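4.2 Changes in bench work at the Varton site

Before the arm was brought in, a refurbishment bench at Varton was one person's job from start to finish. The operator opened the case, pulled the old drives, fitted new ones, connected the cables and closed up. The site handled 3,316 desktop machines in the year before the change, and most operators could say at the end of a shift which ones they had done.

Under the new arrangement the work is split. A person opens the tower, lays it on its side, clears loose wiring out of the way and stands the hard disks upright in the fixture. The arm handles the drives. Cables are still plugged in by hand, and so is anything the arm gives up on. Figure 3 shows a bench with the case open and two drives in the fixture. 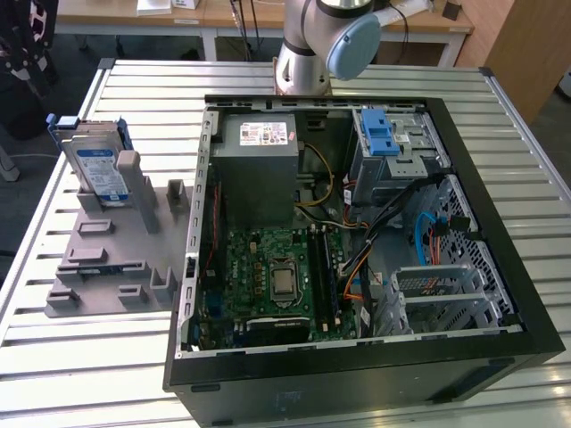
Figure 3. Bench at Varton with an opened tower, drive fixture and arm.

Ozan Gezer told us that the lifting had never been what tired him. What wore him out now was stopping and starting, "because you get your hands in, then you have to take them out again and wait". He also said he missed closing a machine he had opened himself.

Similar remarks came up in 170 of the 792 diary entries collected at Varton and Gökçe. The entries rarely complain about the arm as such. They mention waiting, being called across to a second bench, and not knowing why a case had been set aside. At Gökçe, where one operator looks after a single bench, waiting is mentioned less often and boredom more.

Supervisors saw the change differently. They spoke mainly about training, which for the split task was cut to 80 minutes. Several operators took this as a sign that their experience counted for less. Pay grades were left as they were at both sites, but the job title was changed in September from technician to bench attendant, and the new title was disliked by nearly everyone we interviewed. We return to the question of titles in Section 5.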